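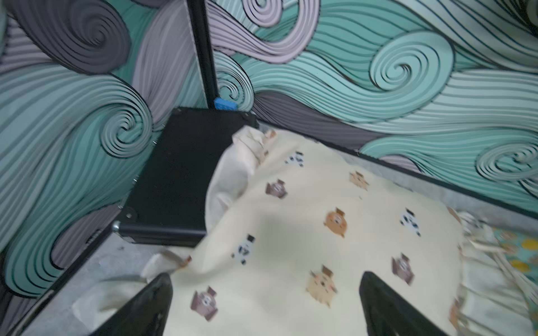 Cream cloth printed with cartoon animal faces.

Our church in Juvatville stopped printing its Sunday bulletin in July. What we have now is an app called Clillari, and I have used it long enough to say that I don't trust it with the job.

I should say where I sit. I'm 61, I own a smartphone, I pay my bills on it, and I have no fondness for the old bulletin as an object. It was a folded sheet on goldenrod paper with the hymn numbers usually right and the apostrophes usually wrong. Pastor MacKinnon's sermon titles were too long for the space, so they got squeezed into type you needed good light for. If somebody had proposed a better sheet of paper I would have voted yes on the spot.

The case for the app was made at the annual meeting by Tarek Matar, who is smart and sincere and had slides. Printing costs money. Paper gets left in the pews. Young families want everything on their phones. An app can be corrected on Saturday night when the soloist comes down with a cold. Every one of those points sounded reasonable, and I noticed that only the last one came with an actual case of it happening.

Take the young families. We've been told what young families want for as long as I've been a member. They wanted guitars, and we got guitars. They wanted coffee before the service, then after, then during. I have asked a few of the young parents in my own row whether they wanted the app, and what I mostly got was a polite shrug. Caoimhe Tierney, who has three kids under eight, told me she liked the bulletin because the little one could draw on it. She now brings her own paper.
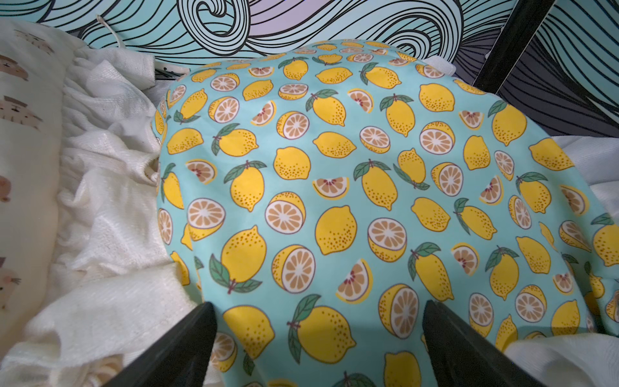
What a bulletin was for

The thing I think we missed is that people read the bulletin when they weren't looking for anything. You sat down early, you had four minutes and no one to talk to, and so you read that Paraskevi Katsaros was home from the hospital and could use some suppers. You hadn't gone searching for that. It was just there, between the altar flowers and the choir rehearsal, and by the time the organ started you had decided to make a lasagna.

On Clillari that same item lives under Community, then Care, then Current Needs. I know because I went and found it. You have to already suspect that somebody is sick. There's a setting that will buzz your phone when a new need is posted, and I turned it on, and it buzzed for a parking reminder and a survey about the buzzing, so I turned it off. I'd bet plenty of others did the same, although I can't prove it and neither can anyone who says the opposite.

And there is the matter of the visitor. A stranger who walks into a church is handed a bulletin by a human being, who says good morning. It's a small thing and it can be done badly, but it gives both people something to do with their hands. Our ushers now point to a square code on an easel. I watched a man about my age take his phone out, hold it up, frown at it, and put it away. He sang none of the hymns. Maybe he doesn't sing. I'd still like to have given him the numbers.

The numbers we were given

The quarterly letter said the app had 1,000 "engagements" over the summer. I asked what an engagement was. Opening the app is one. Opening it again because it closed itself is another one. So is tapping the calendar, and so is tapping your way back out of it. I don't think anyone set out to fool us. I think the company sends a cheerful report, the report has a big number in it, and a big number is pleasant to pass along. But we never counted engagements with the bulletin, and so there's nothing to hold the figure up against. A congregation that can be talked into things by a number with no neighbor should be careful what else it signs.

The savings are real, I'll grant that, or at least the paper half of them is. The subscription is the other half. The first year came at a discount. I asked what the second year costs and was told that it depends on the tier. I've been around long enough to know which way tiers go.
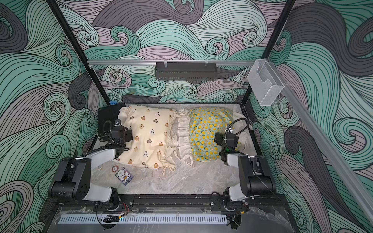 I also asked who can see what. Prayer requests used to be spoken aloud, or written on a card and dropped in a basket, and the pastor decided with some tact what to read. Now people type them in. Some of these are about divorces and drinking and test results. Where do they go after Sunday? Babak Talebi, who set up our accounts and has been patient with me on this, says they're kept securely. I believe he was told so. I'd like to read the page of the contract where it says for how long, and I would like it to be in words that the people typing those requests could follow.

None of this makes the app wicked. My sister's parish over in Plelollow uses something similar for scheduling readers and she says it has saved everyone a pile of phone calls. Fine. Scheduling is a chore, and a machine can have it. What bothers me is how fast we slid from "this would help with the readers" to "so we won't be needing the sheet." Those were two questions and we took one vote.

There is a habit in churches, and I'd guess in synagogues and mosques too, of treating any doubt about a new thing as grief over the old one. You raise a hand and somebody tells you kindly that change is hard. I find change pretty easy when it works. The new boiler was a change. Moving the early service to 9 was a change, and I griped for a week and now I prefer it, with the 11 o'clock left over for those who like to sleep. 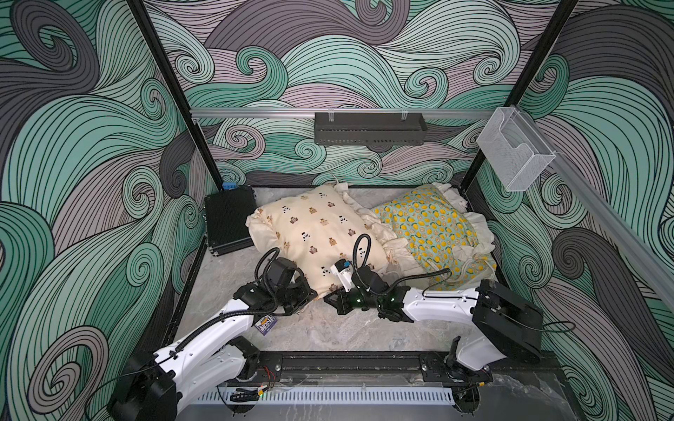 What I would ask for

Print five dozen sheets a week and leave them in a stack by the door of Spanos Hall, where people come through for coffee. One side of one page will do it. Put on the hymns, the readings, who is sick, who has died, who had a baby, and what time things are. Keep the app for whoever wants it. At the end of the season, see how many sheets are left.

Before the discount year runs out, read us the price of the next one at an open meeting, along with the part about the prayer requests. If the answers are good, I will say so in public and stop bringing it up at coffee.

Meanwhile Paraskevi is doing better, and she still can't lift anything heavy. She likes soup more than casseroles. Her side door is the one to use.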